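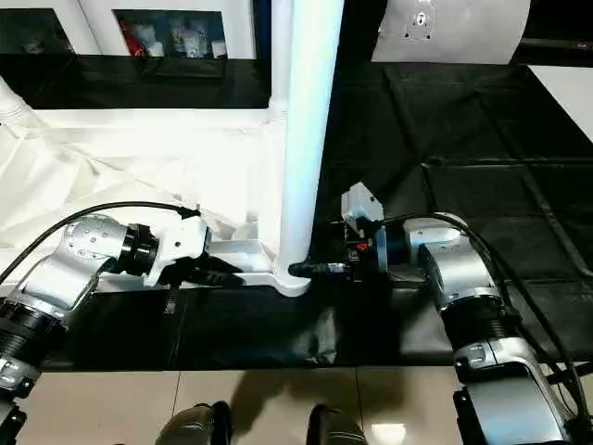 我对“免打孔”三个字一向不太信任。凡是商品名里带这三个字的,多半是把原来墙该出的力转嫁给别的东西,转给胶,转给弹簧,转给一块底座,然后假装力气凭空消失了。最近几个月我看得最多的是立杆,就是往桌上一放、杆上可以挂东西夹东西的那一类,网上一搜没完没了,文案也都差不多:释放桌面,向上要空间。可是杆子总得站在什么地方。白色的圆杆从上头直直下来,到了桌面变宽,接一条平躺的白色横条,往左边伸出去一截,占的还是桌面。铺黑桌布的时候尤其明显,白的一条横在黑底上,想装作没看见都难。所谓释放,先要扣掉这一条。

事情的起因是我的书桌。我租的房子,房东在合同里写明墙上不许打孔,打一个扣一次押金,我搬进来的时候连原来住户留下的孔都拍了照。桌子靠窗,一边抵着书柜,能用的地方本来就不大,台灯一个底座,充电的东西一堆线,杯子,笔筒,一叠永远在“待处理”的信。我妹妹来住了两晚,看了看说,你这桌子缺的是高度。我当时觉得她说得有道理,后来才反应过来,她自己家的桌子上有三层架子,三层都是满的,最上面那层放着什么她自己也说不清。

不过我还是动心了。先看的是 Odgate 的一款,页面做得很漂亮,背景是浅灰的墙,桌上除了那根杆子只有一只杯子和一本合上的本子。我每次看到这种图都想问,主人平时在哪里干活?把我桌上的东西拿走,只留一只杯子和一本本子,我也不需要任何收纳用品。评论区里有人传了自己家的照片,杆上挂着耳机、剪刀、胶带、一个小布袋,还有一串钥匙,底座上又顺手压了两张收据。这张照片我看得最久,因为它像真的。

再看 Rondurico。他们家强调的是“稳”,详情页里反复写底座加宽加重。我就去翻参数,翻到最下面,杆高写了,颜色写了,包装尺寸也写了,底座多重没有写。客服回得很快,说“亲,很稳的”。我又问能挂多重,客服说“日常使用没有问题”。日常是多日常?我的日常是把一件厚外套随手搭在任何凸出来的东西上。客服发了一个笑脸。

关于稳不稳,我有一点自己的看法,没有什么学问,就是摔过东西的人的看法。

细高的东西站着,怕的从来都是侧面来的那一下。你把重物规规矩矩贴着杆子挂,它当然稳,问题是挂钩都是往外伸的,伸出去多少,重量就往外跑多少。底座如果是圆盘,各个方向差不多;如果是长条的,那就要看方向,顺着长条的那一边撑得住,横过来的那一边就薄得多。所以长条底座的立杆,东西应该往长条伸出去的那一侧挂。道理很简单,可是我翻了那么多商品页,几乎都在图上把挂钩转到最好看的角度,也就是正对着镜头的角度,恰好是最容易倒的方向。写说明书的人和拍照片的人大概没有坐在一起吃过饭。

还有桌布。我知道很多人喜欢在桌上铺布,我也铺,铺的也是黑的,理由是不显脏。这个理由只成立一半。墨水、咖啡确实不显,灰和面包屑显得要命,猫毛就不用提了。更要紧的是,布下面是滑的。你把立杆放在布上,人家底座下面贴的那点防滑垫,抓住的是布,布抓不住桌子。手肘一蹭,布往前走,杆子跟着往前走,到了桌沿才想起来停。我试过在布底下垫一层橱柜里用的那种网格防滑垫,比什么都不垫好,但是好得也有限,而且布面会印出一格一格的纹路,写字的时候笔尖一跳一跳。后来我在写字的那一块把布折上去,露出桌面,难看是难看,字总算能写直。

说到写字,Solène Masson 给我推荐过 Besson 的夹式立杆。她在法国租房子,住过的地方比我多得多,对“不能动墙”这件事有一整套办法。夹式的好处是不占桌面,夹在桌沿上,力交给桌板。听上去是正经办法。但是我量了一下自己的桌子,后面贴着窗台,夹子的下半截伸不进去;侧面贴着书柜,也伸不进去;只剩前面,也就是我肚子所在的位置。我把这个情况告诉她,她说那你把桌子往外拉一点。往外拉一点,椅子就顶到床了。她想了想,说那你换一张床。我们的讨论到此为止。

我也认真考虑过自己做。五金店里金属管不贵,买一根,配一个法兰,拧在一块厚木板上,要多重有多重,要多宽有多宽。老板问我装什么,我说装在桌上挂东西。他看了我一会儿,说挂什么。我站在那里居然答不上来。耳机有盒子,剪刀在笔筒里待得好好的,线可以卷起来。我能想到的唯一非挂不可的东西是日历,而日历现在贴在书柜侧板上,用的是两块磁铁,一直没有掉过。

管子我没有买。回家路上倒是越想越不服气,因为这类东西卖的就是这个过程:先让你觉得桌面不够,再让你觉得高处空着是浪费。高处空着怎么就浪费了?我坐在桌前抬头能看见窗外,对面楼顶有人种葱,种得还不错。如果在视线正中竖一根杆子,上面挂满零碎,我抬头看见的就是耳机和剪刀。白杆子还好一点,白墙前面不太抢眼,可是背景一深它就跳出来。商家的图几乎都是白杆配白墙,我怀疑也是这个缘故。

为了公平起见,我把那几天看过的东西都理了一遍,记在本子上。一共看了11款,看到后来已经分不出哪个是哪个。其中Wokero那一款的评论最多,页面上显示2,758条,我当然没有看完,看了差评和中评,又看了一部分带图的好评。差评最集中的抱怨是杆身接缝的地方会晃,分段拧起来的杆子都有这个毛病,拧紧了过一阵又松。好评里最常见的一句是“还没用,先给好评”。我不明白还没用为什么要给好评,就像我不明白为什么有人在餐馆门口拍完照就写“味道不错”。

价格也说两句。便宜的那些,杆子和底座常常是分开算的,挂钩另算,加一个小托盘再加钱,配齐了和贵的差不多。有一家标价101块,我点进去一看,是一套挂钩的价格,杆子要选另一个规格。我把页面关掉了,关之前弹出一张优惠券,我把优惠券也关掉了。

写到这里,可能有人要说,你没有买,凭什么说三道四。这话对一半。我去年用过一根差不多的,放在玄关的小柜子上挂帽子,是前一个室友留下来的。刚开始挺好,帽子有地方去。后来帽子上面叠帽子,围巾绕在帽子外面,雨伞靠在杆子上,底座上放口罩、硬币和取快递的纸条。有一天我出门拿围巾,一拽,整根跟着过来,连带把装硬币的小碟子扫到地上,硬币滚进鞋柜底下,到我搬家都没有全部找回来。要说是杆子的错,也不全是,它从头到尾就站在那里。可是一个空着的挂钩对我这样的人来说,和一把空着的椅子是一样的,过不了几天就有衣服坐上去。

所以我现在的办法非常土。桌上的信每月初拆一次,拆完该扔的扔,该交的钱交掉。充电线只留两根在外面,其余的装进一个饼干盒,饼干盒放书柜最下层。台灯换了方向,底座推到窗台上去,窗台的深度刚好够。杯子没有办法,杯子永远在那里。笔筒清出来一大把写不出水的笔,有些是酒店的,有些是我根本没有去过的地方的,不知道怎么来的。整理完以后桌面空出来的地方,我拿尺子比了一下,比多数长条底座要宽。

效果维持了多久?到今天为止还行,但是我不敢说大话。上次我写厨房抽屉隔板的那篇,说得信心十足,底下有读者提醒我过半年再来汇报,我到现在也没有汇报,抽屉里的情况请大家自行想象。

如果你真的有东西要挂,比如需要把一张纸立在眼前抄写,或者有个小灯要吊高一点,那买一根也没什么不对。我的建议只有几条零碎的。先问底座多重,问不出来就别买长杆的。长条底座先想好哪一边朝外,别等装好了再转。铺了布的,先把布掀掉试一试,用手指在杆子顶上轻轻推,四个方向都推,看它往哪边最不情愿。能不分段就不分段。挂钩买两个,装两个,多送的收起来,或者干脆让卖家别送。

Solène 昨天又发来一个链接,是顶天立地的那种,上面顶天花板,下面踩地板,中间靠弹簧撑着,同样写着免打孔。我家天花板是石膏板的。我回她说我再看看,她回了我两个字母:OK。五月她要过来住几天,到时候让她坐在这张桌子前面写点东西,看她把杯子放在哪里。

2019-04-25

补一句,评论里先不要给我发链接了,尤其是带折扣的。想聊石膏板天花板到底能不能顶的,请留言,最好是自己家里顶过一年以上的。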